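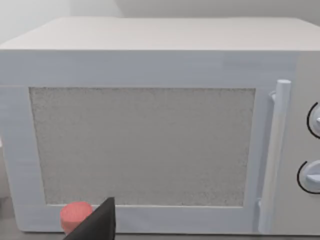

**Des nouvelles de l'atelier Olmedo** – 2020-01-17

Notre cuisine simulée a bien grandi, et nous sommes très heureux d'annoncer que le recueil de démonstrations vient de passer à 3 254 gestes, tous guidés à distance, manettes en main, par cinq personnes d'une patience admirable ! On croit toujours que le plus dur sera de saisir ; on découvre vite qu'il faut surtout apprendre à ralentir, à s'approcher, à reprendre un mouvement mal parti.

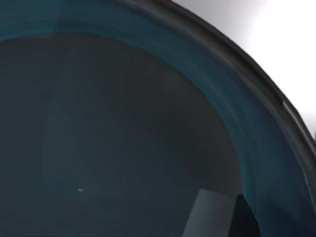

Nkrumah Fiadzo trouve d'ailleurs que nous effaçons trop vite les essais ratés, et qu'un robot gagnerait à voir aussi comment on se rattrape.

Nous en avons longuement parlé – autour d'un café, puis d'un second – et 49 essais hésitants seront donc conservés à part.

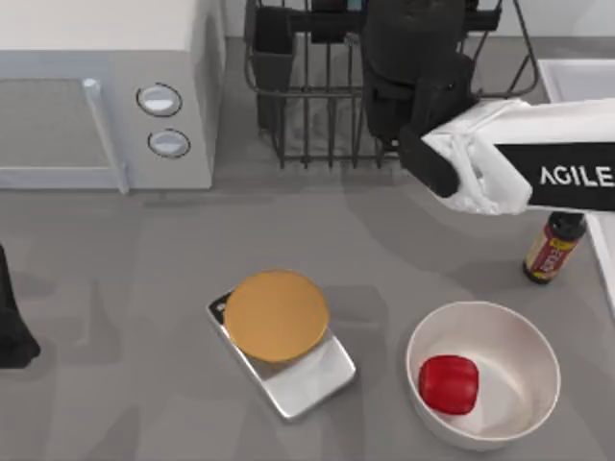

Ils serviront dès juin, avec les consignes de pilotage à deux bras que Dario Caputo achève de relire.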